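4.2 The open day at Caminen

I'll be the first to admit that our open day was a messy way to collect data, but I learned more from it than from a month in the lab. We set up in the front hall at Caminen in April, doors open from late morning, and let anybody who walked in pick up one of the hand-held grippers and have a go. Tarık Gezer ran the table by the window and I ran the one next to the stairs. Each visitor got 2 minutes of practice and then as many tries as they liked (some of the kids liked a lot of tries!).

The grippers were the same Stitach units described in Section 3, brass bushings and all. We gave people soft things to pick up, mostly bags and cloth, and kept our instructions short. Open the jaws, come down over the item, squeeze, lift. Figure 6 shows the view from the tool with the jaws open over the tabletop.

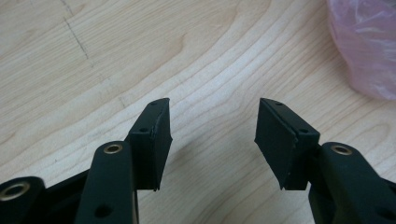
Figure 6. View from the hand-held gripper during the open day. The jaws are open and empty; a crumpled pink plastic bag lies at upper right.

We went home with about 200 recordings, and Wahyudi Wibisono cut them down to the ones where a visitor finished at least one full lift. I had expected adults to do better than children. They didn't, at least to my eye - the grown-ups tended to stop and ask if they were doing it right, and the long pauses made their recordings harder to split into separate tries.

One more thing on the setup. At Nwosu, where we gave a smaller demonstration before this one, the tables had a patterned cover and our tracking drifted badly. Bare wood with a visible grain worked much better for us, so we kept it for every later session. I'd still like to test a plain white top. The Drirnari baseline was run on the same recordings, and I come back to it in Section 5.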